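# Measuring dry oats with a glass and a spoon

September 2019

I gave away my kitchen scales when we moved to Gulstead, fully meaning to buy new ones, and I never did. We have porridge most mornings and flapjacks whenever someone's birthday comes round, and I do all of it with one tall glass and an ordinary spoon. It's a lovely calm little job once you have the knack of it!

You will need:

- a clear glass, tall and straight if you have one
- a round bowl, wide enough to get a spoon in sideways
- a metal spoon
- your oats, or rice, or any other small dry grain
- a strip of masking tape and a pen

**Mark the glass first.** Borrow a measuring jug from a neighbour, pour 200 ml of water into it, tip that into your glass and put the tape level with the top of the water. Do draw the line on the tape with a proper pen, as pencil rubs off (I've had to do mine twice). Then dry the glass very well indeed, right down into the bottom, or the first oats will stick there and sulk.

**Fill the bowl from the packet.** Never pour from the packet straight into the glass. I did that for years and swept the floor for years as well. Put a good heap in the bowl and stand the glass right beside it, so the spoon hasn't far to travel.

**Spoon it across.** Hold the glass steady, slide the spoon in low at the side of the heap, lift it level and tip it just inside the rim.

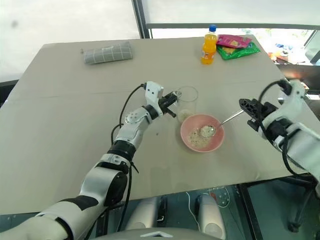

Reiko Amano wrote to me in July that she gets on much better if she tilts the glass towards the bowl for the first few spoonfuls, and that with rice she swaps to a smaller spoon near the line so as not to overshoot.

I've tried the tilt and I like it, though do stand the glass upright again before you check your line. Give it one gentle tap on the table and let the oats settle flat. Please don't shake it, or they pack down and you'll end up with far more than you wanted.

For two bowls of porridge I fill to the line once and add 500 ml of milk and water mixed, then let it stand for 12 minutes before it goes on the heat. Anything left in the bowl goes back in the packet with a peg on top.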